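Monique Carré had been reading biopsy slides for most of her working life when she started to wonder about the kidneys of people who felt perfectly well. "You get used to seeing the end of the story," she told me over a very long lunch in Flodell, "and I wanted an earlier chapter."

The Kosten study grew out of that wish — 3,618 adults, most of them with mildly raised blood pressure and no complaints at all.

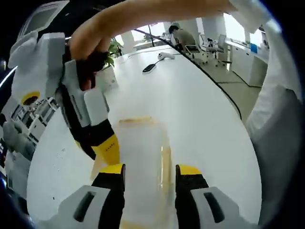
One hand on the grip, at work.

What interests her most is the smallest vessels, whose walls thicken slowly until the filters behind them begin to scar. "The kidney is so generous," she said, laughing a little. "It covers for its losses for years and years." In 127 of the participants she found protein in the urine at the first visit, and most had never been tested for it. 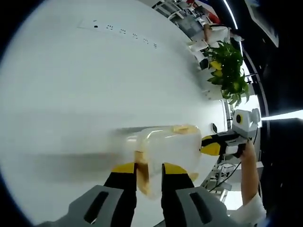
Mattes Hamann would put it more cautiously, and wrote to me in November that a single urine test can mislead after a fever or a hard run, so he would want it repeated before anyone is told they have kidney disease. Carré agrees with him, and repeats hers after 2 months.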